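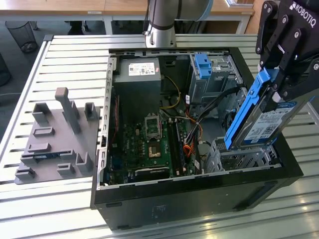 # Laufwerk verkantet beim Einsetzen in den Schacht – Greifer, Teach-Punkt oder Gehäuse?

**Frage** · Kategorie: Roboterzellen / Einrichten und Wartung

Hallo zusammen,

ich betreue bei uns in der Lehrwerkstatt Clurnberg eine kleine Montagezelle und bin ehrlich begeistert, wie weit wir damit schon gekommen sind! Der Arm holt eine Festplatte im blauen Einbaurahmen, fährt über das liegende PC-Gehäuse und setzt sie schräg von oben in den Laufwerksschacht. Greifer ist ein Robotiq mit zwei Fingern, Tisch aus Aluprofilen, die Aufnahmeplatte links neben dem Gehäuse kommt aus dem 3D-Drucker.

Jetzt das Problem. Am Anfang der Schicht läuft alles sauber, aber nach einer Weile setzt der Rahmen vorne am Schacht auf und verkantet. Im letzten Dauerlauf hatte ich 200 Zyklen, davon 14 mit Abbruch wegen Kraftüberschreitung. Der erste Abbruch kam bei Zyklus 141, danach wurde es immer dichter.

Was ich schon probiert habe:

- Endpunkt über dem Schacht neu geteacht (hilft bis zum nächsten Lauf)
- Geschwindigkeit auf den letzten Zentimetern halbiert
- Greifkraft einmal höher, einmal niedriger, kein klarer Unterschied
- anderen Einbaurahmen genommen, gleiches Verhalten

Das Gehäuse liegt einfach flach auf den Profilen, seitlich habe ich zwei Anschläge gesetzt. Der Ablauf ist im Crichton-Editor gebaut, falls das wichtig ist. Wo würdet ihr anfangen zu suchen? Den Einbaurahmen im Greifer messe ich bisher nicht nach.

---

**Antwort 1** · als hilfreich markiert (von der Fragestellerin / dem Fragesteller)

Schöne Zelle, genau an so einer Aufgabe lernt man richtig viel! Mein Tipp: Dein Gehäuse wandert. Zwei seitliche Anschläge halten es nur in einer Richtung. Jedes Mal, wenn der Rahmen den Schacht berührt, schiebt er das Blech ein kleines Stück weiter, und nach ein paar Dutzend Zyklen passt der geteachte Punkt nicht mehr. Dass Neuteachen immer nur kurz hilft, spricht sehr dafür.

So würde ich es prüfen:

1. Vor dem Lauf einen Strich mit Folienstift auf das Profil ziehen, direkt an der Gehäusekante. An der Stirnseite noch einen.
2. Dauerlauf starten und nach dem ersten Abbruch nachsehen, ob die Kante noch am Strich liegt.
3. Wenn nicht: dritten Anschlag gegen die Einschubrichtung setzen und auf der Gegenseite mit einem Kniehebelspanner andrücken. Gummikappe drauf, das Blech beult sonst leicht ein.
4. Erst danach neu teachen. Und zwar den Punkt über dem Schacht *und* den Endpunkt, beide mit Laufwerk im Greifer.

Achte beim Spannen darauf, dass sich die Gehäusewand nicht verzieht. Ich hatte das mal bei einem ganz ähnlichen Aufbau mit Dallia-Spannern: bombenfest, nur war der Schacht danach so eng, dass man die Platte nicht einmal von Hand hineinbekam. Lieber mit wenig Kraft und gut abgestützt.

Zum Greifer noch was. Bei glattem Kunststoff rutscht der Rahmen gern ein bisschen, wenn er schräg gehalten wird. Fingerflächen mit Isopropanol abwischen, Schrauben an den Fingergliedern auf festen Sitz kontrollieren, und wenn du Beläge drauf hast, bei sichtbarem Glanz tauschen. Kostet fünf Minuten und gehört bei uns zum Wochenplan.

> **Kommentar (Fragesteller/in):** Treffer!! Die Kante lag deutlich neben dem Strich. Dritter Anschlag und Spanner sind dran, seitdem 684 Zyklen ohne einen einzigen Abbruch. Ich freu mich gerade wie verrückt – vielen Dank!

---

**Antwort 2**

Nimm eine Kamera, dann ist egal wo das Gehäuse liegt. Machen wir bei Jarcombe nur noch so.

> **Kommentar:** Geht, aber dann wandert das Gehäuse immer noch. Und Kalibrieren muss man die Kamera auch.

---

**Antwort 3**

Zusätzlich zu Antwort 1, auch wenn es schon läuft: Schau dir die gedruckte Platte an. Gedruckte Teile geben nach, wenn sie warm werden oder die Schrauben zu fest sitzen, und dann greift der Arm den Rahmen jedes Mal ein wenig anders. Wir legen Unterlegscheiben unter die Schraubenköpfe und ziehen nur handfest an.

Und falls dein Regler es hergibt: statt starrem Endpunkt eine kleine Suchbewegung mit Kraftbegrenzung beim Einsetzen. Ein paar Zehntel quer reichen oft schon, dann findet der Rahmen die Schienen von selbst. Macht richtig Spaß beim Zuschauen :)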